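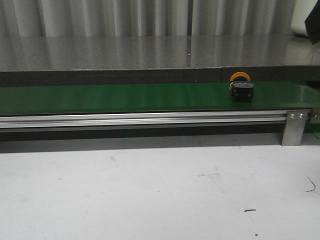 A single orange and black part on the green belt, Geltham showroom.

The price on the brochure was 2,000 a month, and I read it three times, the way you read a menu in a restaurant where somebody else chose the table. For that money a company called Eltton will put a sorting line in your shop, keep it running, and take it away again if you get tired of it. You own nothing. You sign for a minimum of 5 months. They call this "automation without commitment," a phrase I have heard before in other contexts and which did not end well there either.

I went to Geltham in September to see it because my sister-in-law's firm in Herkville was thinking of signing up, and I am the person in the family who is assumed to know about machines. I once fixed a dishwasher. The firm sells refurbished electrical parts: switches, relays, terminal blocks, the little organs of dead control panels. Everything arrives mixed together in crates and has to be separated before it can be tested and sold. It is dull work, and the people who do it are good at it, and they keep leaving to do something less dull.

The product is named Nicholas. I asked why and was told it tested well. Nicholas consists of a belt, a sorting arm, software and a support contract, and the order in which the salesperson listed those was the reverse of the order in which I would have liked to hear about them. Her name was Larasati Chin, and I will say at once that she was better than the brochure. She answered questions with yes and no, sometimes in the same afternoon.

Let me be fair to the belt. It is a good belt. It rides on the slotted aluminum rail that every workshop tinkerer learns to love, the kind you can bolt anything to and unbolt it when you change your mind. The brackets I looked at were held with ordinary hex-head bolts, and I was happier about those bolts than about anything on the slides. If something comes loose at four in the afternoon, a person with a wrench can deal with it. I cannot say as much for the software, which when it comes loose will require a ticket.

The tickets are where I start to grumble. Under the basic plan you get 2 support calls a month. A third call is billed. I asked Ms. Chin whether a call that was Eltton's fault counted toward the 2, and she said it depended on what was found to be the cause. Found by whom? By Eltton. I have nothing against a company marking its own homework, so long as I get to mark mine when the invoice comes.

Then there is the matter of what the thing is meant to sort. The demonstration parts are chunky, cheerful objects. A bright cap on a black body, sitting alone on a wide stretch of green, is about as easy as a part can be to find, and I include for people who have left their glasses in the car. My sister-in-law's crates do not look like that. They look like a drawer you have been meaning to go through for years. Half the parts are gray. Some still have a foot of somebody's wiring attached. A few are two parts that have been together so long they have to be talked into separating.

I put this to Ms. Chin, who said the system learns. Eltton asks for 2,000 labeled pictures of your own parts before it will promise anything in writing, and the customer supplies them. So the people who are too busy to sort the crates must first sort the crates, while taking photographs. There is an onboarding package in which Eltton does the labeling for you. It is priced separately, on a page of its own, in a smaller and more thoughtful typeface.

I don't want to write the usual piece where the old hand looks at the new machine and goes home to sharpen a pencil. I liked a lot of this. Renting is the right idea for a small shop. Most of the automation I have seen in small firms was bought outright by a man in love, and it now lives under a tarp. A monthly bill at least makes you ask, monthly, whether the thing is earning its keep. I also liked that Eltton will let you move the line yourself, and that the belt and the rail are stuff you could buy spares for anywhere.

What I would change is the contract. Make the minimum term start when the system is sorting your parts, in your building, at a rate written down beforehand. At present it starts on delivery, so you may spend a good piece of those 5 months renting a very nice conveyor and taking pictures of relays. Ms. Chin wrote this down when I said it. She may have been writing something else.

The last word at home went to Yanti Subramaniam, who runs the sorting bench in Herkville and had been sent the brochure for comment. She wanted to know what Nicholas does when it meets a part it doesn't recognize. I had asked that one. It lets the part ride to the end of the belt and drop in a bin, and a person goes through the bin.

"How big is the bin?" Yanti asked.

I hadn't asked that one. I have since sent Eltton an email, and they have opened a ticket.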